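"I stopped believing in big numbers in November," says Ryszard Pietrzak, and he goes on drinking his tea as if that settled it.

He runs the recording side at Plokico, which collects examples of household tasks for a company called Clalamby. Clalamby wants a robot that can lay a table and clear it again. To get there, people steer an arm by hand through the same small jobs, over and over, and a learning system is trained on the results. The order this season was for 300 usable examples of each task. I came to ask whether 300 of anything tells a machine very much.

Pietrzak didn't rush to defend it. "You want me to say it's enough? It's enough for the contract."

His operators work in shifts, and a good one will get through 26 takes before the quality drops. He knows it has dropped when the takes start looking alike. The wrist goes in at the same angle, the pause comes in the same place. "They get good at it, and that's bad for us. A perfect take teaches the thing one road to the bowl. I'd like a few where the person changes their mind halfway."

So does he keep those? He laughed at that. The client's checker, a piece of software named Mavham, rejects anything with a long hesitation in it. He has argued the point twice by email and lost both times. The takes go into a folder he hasn't been told to delete.

I asked what else gets thrown out. Takes where the object leaves the wrist view for too long, he said, and takes where the operator talks the arm into a corner and has to back out. Spills used to be thrown out too. Now they are kept and labeled, after he complained that a system that has never seen a spill can hardly be expected to avoid one. I put it to him that labeling a spill and understanding one are pretty far apart.

"Sure. I never said it understands. The sales people say that. Did you ask them?"

I had, and they sent me a brochure. It uses the word "intuition" 9 times.

The task on the day I visited involved dried beans, a bowl and a plate. Beans are cheap and they roll, and Pietrzak likes them for both reasons. What bothers him is how little else changes. The table and the wall behind it stay the same for a whole batch, and he suspects the system learns those just as eagerly as it learns the dishes.
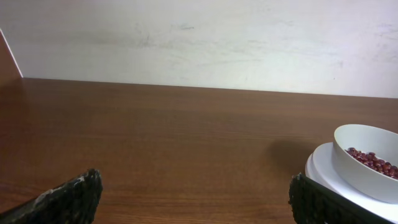

Gajewski thinks the wall hardly matters and that the trouble is further down the line, where the takes get averaged into something no person would do. Move the table to a different room, Gajewski told me, and you'd fix a problem that was easy to see and leave the hard one alone.

Pietrzak has heard this before. He'd still like the different room. He has asked for 120 extra takes per task in other places, with other dishes and worse light, and he is waiting on an answer about the money.

Would he have the finished robot in his own kitchen? "To do what? Move beans?" He thought about it a little longer. "Maybe in the evening, if I'm standing next to it."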